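Was für ein Tag im Archiv! Seit dem Morgen sitze ich über den Papieren der Familie Sipos, und endlich hat die Urgroßmutter ein Gesicht bekommen: Dorottya Halász, eins von 11 Kindern, Tochter eines Sattlers, mit 20 schon verheiratet. 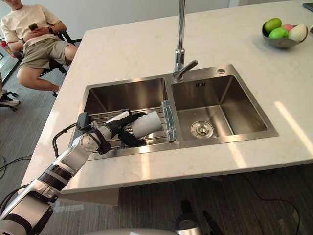
Im Kirchenbuch steht sie unter Nummer 882, gleich zweimal verschrieben - kein Wunder, dass ich sie im Juli übersehen habe. Und dann der Laden! Sie hat ihn nach dem Tod ihres Mannes allein weitergeführt, Knöpfe und Garne, mit 800 Kronen Schulden am Anfang (alle zurückgezahlt, die Quittungen liegen bei!). 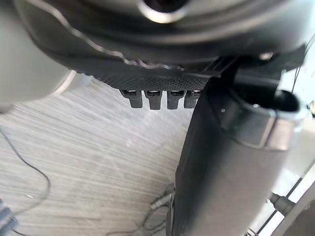 Morgen nehme ich mir ihre Briefe an die Schwester vor. Die Schrift ist winzig, aber wunderschön, ich freue mich schon richtig darauf.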